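Simulated kitchen pick tests: which rules apply before we move to the real arms?

Posted by Bleddyn James in Standards and Good Practice, November 2019

We are a small team setting up a two-armed robot for kitchen work. Everything so far has been done in simulation. My manager at Ullholm wants a written procedure before anyone runs the same tasks on the real machine, and I have been given the job of writing it.

What I have at the moment is a planner called Cirex and 500 simulated runs, of which 413 finished without a fault being logged. A fault in our log means a dropped object, a joint limit or a contact force over the threshold. The objects are a mixed bag on purpose, from a knife block and a glass bottle to a slab of marble.

I have two things to ask. Is there a standard that says how many simulated runs you need before going to hardware? And do the odd objects count towards the total, or should I only report the kitchen ones? Two views from the simulator: 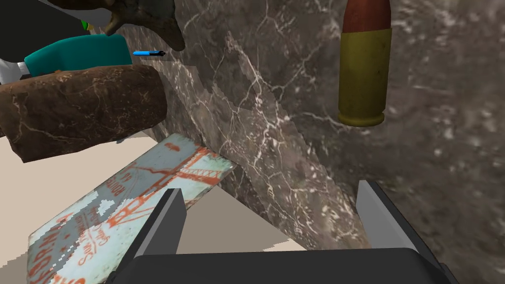
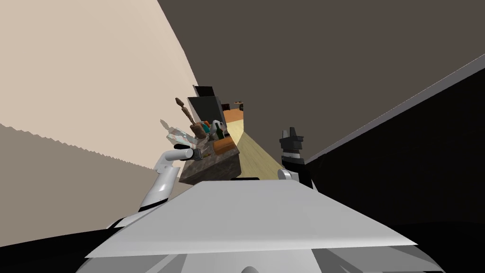 Replies

Stavros Stojanović

I don't know of a standard that gives you a number of runs, and I would be wary of anyone who quotes one. The ones you want to read are ISO 10218 parts 1 and 2 for industrial robots and their integration, and ISO/TS 15066 if people will share the space with the arms. ISO 12100 covers risk assessment in general and is the place to start. If the robot is meant for people's homes, look at ISO 13482 as well, which deals with personal care robots.

None of them lets you swap a risk assessment for a simulation. You can use the runs as supporting evidence, but the assessment has to be done on the real cell with the real grippers fitted.

For the procedure itself, this is what we ended up with on the Tufa project:

Write down the pass limits before the runs start and don't change them halfway.
Log every run, including the ones you stop by hand.
Keep the fault types separate. A dropped bottle and a force over the limit are different problems.
Record the simulator version, the object models and their masses with each batch.
On hardware, begin at reduced speed with one person on the emergency stop and no glass or blades on the worktop.

On your second point – report both, in separate tables. The odd shapes tell you something about the grasping, but they say very little about whether the arm is safe next to a knife block. I would also go through the runs that did not finish cleanly before doing any more. Fixing those will teach you more than a bigger total.

Cevuria

We do 1,000 and call it done. Never had an auditor ask why.

Bleddyn James

Thanks both. Stavros, did you treat glass as a separate class of object, or just leave it off the worktop until the end? Our simulator has see-through things in it and I am not sure the contact model is any good for them.

Stavros Stojanović

Separate class. We used plastic stand-ins of the same size and weight for the first 114 hardware runs, then brought the glass in one item at a time with a guard screen up. Don't rely on the simulator for breakage unless you have checked it against real drops. Put that in the procedure as a known limit, with the name of whoever signed it off.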